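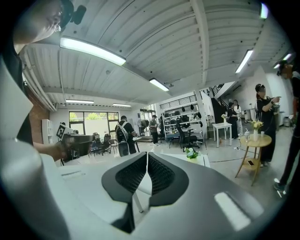
Fig. 8.1 Near and far in one view: a thin white rod, part of the floor beyond.

Chapter 8
How far away is it?

What this chapter covers
Cues that need two eyes
Cues that need only one
Why we get slopes and water wrong
The Harju hill exercise (bring your results from chapter 7)

Before you start
You need the section on the retina from chapter 5 and the bit on visual angle. If visual angle is still hazy go back now, ten minutes, it will save you an hour later. Key words for this chapter are in the list at the end.

8.1 The problem

Back of the eye is a surface. Curved, but a surface. Light lands on it from a lamp post and from the moon and nothing in the light itself says which came further. Yet you reach for a cup and your hand stops at the cup. You step off a kerb without looking twice. So distance has to be worked out, and quickly, from whatever else is to hand.

Those other things are called cues. Some are strong close up and useless at a hundred metres. Some the other way round. Most of the time several agree and you notice nothing. The interesting cases – and most of the exam marks – come when they dissagree.

Try it. Close one eye, hold a pencil in each hand at arm's length, bring the points together. Now with both eyes open. Most people miss at least once with one eye shut. Write down your misses, you will want them in 8.3.

8.2 A walk at Talville

Marisol Sotelo taught surveying at Talville for years and used to begin the course outdoors. First Wednesday of term, students on the lake path, no instruments. On the far shore a white boathouse. How far? Everyone wrote a number on a card and handed it in before anyone was allowed to talk.

The true distance was 1,171 metres. Her notebook from one July gives the lowest guess as 229 and the highest as a flat 1,000, so the whole group came in short. Same again the next year with a different group. Her note in the margin just says "water".

Why short? Look at what is missing over a lake. On a field you have hedges, gates, sheep, a tractor, all of them a size you know, all getting smaller as they go back. Grass goes from separate blades to a green blur. Take that away and put in flat grey water and the middle distance seems to drop out. The boathouse moves up close. Air matters too. A clear morning after rain makes far hills look crisp, and crisp looks near. Haze pushes them back again.

Sotelo then marched them round to the Zarkham road, where the view goes along a line of telegraph poles, and asked for a second guess at a church tower. Much better. Poles are evenly spaced and all one height, so the eye has something to step along.

8.3 Two eyes or one

Your eyes sit a few centimetres apart and so get slightly different views. Hold a finger up and blink left, right, left. The finger jumps against the wall behind it. Bring it closer, bigger jump. This difference is called binocular disparity and the brain is very good at using it at arm's length. Further off it shrinks fast.

Second one is convergence. Eyes turn inwards for near things, and the effort of the muscles is itself a signal. Only works close up.

Everything else works with one eye shut: overlap, familiar size, height in the view, texture, haze, shadow, and movement of your own head. Overlap is the simplest. If one thing hides part of another, it is in front. It tells you the order but not the amount, a point students lose marks on every year. Look again at Fig. 8.1 and ask which cues you could use and which you couldnt, given that a page is flat.

We take these in turn, starting with overlap, then use all of them on the Eliner road photographs in 8.6.

Quick check
Which cues would fail on a foggy night? Which would still work from a train window?
Keep your pencil results handy.

8.4 Overlap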